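Rendik Table Service Unit
Two-handed handling for household and light catering work

Product overview

The Rendik Table Service Unit is a bench-mounted system with two arms and two jointed hands. It is supplied to training kitchens, care providers and research departments that wish to establish which daily chores can be passed to a machine at present, and which should remain with staff.

Current capability

Rendik publishes the following position for the benefit of purchasers.

Suitable for supervised use: laying out and clearing plates and mugs; serving bread rolls, buns and whole fruit; returning single items to a tray.

Under evaluation: folding cloths; loading a dishwasher rack; wiping a surface on which objects are standing.

Not supported: handling knives, glassware or hot liquids; any task carried out within reach of children.

The unit works more slowly than a person. At the Ketville test kitchen, laying a table for 4 took the unit 9 minutes in March. Purchasers expecting a saving in labour should take this into account.

Specification

Arms: 2
Largest load per hand: 700 g
Mounting: fixed bench
Control: taught routine or remote operator
Supervision: one trained person present at all times

Ordering and support

Orders are accepted through Rendik and, for overseas customers, through its distributor Somboon. Spare fingers and wrist covers are held at the Sivska depot. Prices are given on written request. This page was last revised on Wed 2 September.

Note on soft foods

Food that gives under pressure remains the most demanding part of table service for any machine. A grip suited to a mug will flatten a sponge cake, and a grip gentle enough for the cake may let the mug fall. When a bun is to be served, the fingers should close on it from above and below, as the right hand does at the edge of the lavender plate, leaving the other hand free. Purchasers should teach a separate grip for each type of food and check it at the start of every session.
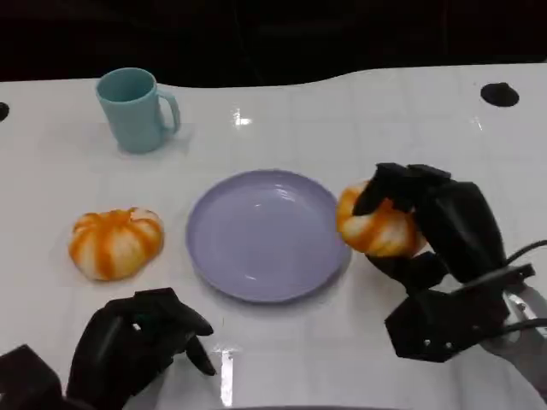
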